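Walk-Round Checklist, PC Teardown Cell, Flultside shop
Filled in before the afternoon recording block, January
Job: Romora set, CPU and socket examples

I do this one out loud and type it up after, so excuse the rambling. Items marked OK are OK. Items marked OK WITH NOTE mean I let the block go ahead but I want somebody to read the note. FIX means no recording until it's sorted.

1. Stop button reachable from the operator's chair
OK. Pressed it, arm stopped, reset it, did it again from standing up. Please don't hang your headphones on it!

2. Floor clear around the table
OK WITH NOTE. There was a box of donor drives right where I put my left foot when I lean in. I moved it under the bench and then somebody moved it back while I was getting coffee. It's under the bench again. Leave it there, please.

3. Tower unplugged, power cord out of the room
OK. I know, the cord has nowhere to go once it's on the table, but we had a supply get plugged in "just to check" on the Dimaculangan job and I'm not doing that again. Cord goes in the drawer in the hall.

4. Power supply stays closed
OK. Screws all in. We don't record anything that involves opening one of these, even if the task list asks for it. If it does ask, tell me and I'll take the line out of the list.

5. Sharp edges inside the case
OK WITH NOTE. Cut-resistant gloves any time your hand goes in past the rim, and that includes "I'm only grabbing a dropped screw." Drive cages are the worst for this. I ran a rag along ours and it snagged twice, so I put a file on the bent bits. Better now, but I'd still call it bitey.

6. Arm speed limit for hands-near work
FIX, then OK. It was set to 225 millimeters a second, left over from the empty-table tests. Brought it down to 49 and wrote that on the whiteboard. If you think 49 feels slow, yes, it does, and the examples come out smoother for it anyway. The jerky ones mostly get thrown out at review.

7. Gripper fingers, mount and cable
OK. Wiggled everything, nothing loose. Ran the arm out to full reach both ways and watched that the cable didn't pull tight. It has a bit of slack at the far end, which I like.

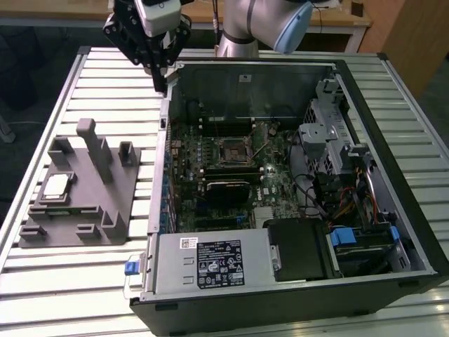

8. Fixture steady on the rails
OK WITH NOTE. I pushed it from each side with one finger and it stayed put. Try it yourself before every batch, because if the fixture creeps a little during the block then all the later examples teach the arm a slightly wrong spot, and we won't notice until someone goes through them. That bit us hard in the first Romora batch: 191 examples dropped. I'd have cried but I was too busy re-recording them.

9. Chip handling
OK. Edges only, wrist strap on, and when the chip isn't being worked with it goes in the pocket on the fixture. Not on the rails (it'll find a slot, I promise you) and not on top of the power supply.

10. Socket, lever and frame
OK WITH NOTE. Check the socket with a flashlight before the first run and after every fumble. If anything in there looks bent, swap the board and log it. The lever springs up faster than you'd think, so keep your face back when you free it by hand. For the recorded runs, start with the socket empty and the chip parked, same as the setup card says. A few people have been starting the other way around and labeling it as the same task. It's a different task! The learner has no way of knowing you meant well.

11. Loose cables in the tower
OK. Tug them gently away from where the fingers come down. I don't want them zip-tied flat, though. Real towers come in messy and we want that mess in the examples, just not wrapped around a finger.

12. Recording software and labels
OK WITH NOTE. Jarkeo started up fine and the clock matched the arm's clock. The counter reads 2540 good examples for the whole set going into this block. When a run goes wrong, let it finish or stop it cleanly and mark it "failed." Don't delete it. Failed runs with a proper label are worth having, and I'd love more of the ones where the operator misses, backs off and gets it on the second try.

13. Operator breaks
OK WITH NOTE. Ten minutes out of every hour, away from the controls. I looked at last block's log and there was a stretch with no break at all. You can see it in the runs too, the last few get sloppy and wander all over. Set a timer on your phone if you have to.

14. End of block
To be filled in by whoever closes up. Arm parked, chip back in its pocket, gloves in the bin by the door, stop button pressed in and left in.

Still open from last time: new lenses for the safety glasses (the old ones are so scratched I took mine off to read the label printer, which kind of defeats the point), and a second wrist strap. I've asked for both. Next walk-round is before the morning block, and I'll recheck 6 and 8 first.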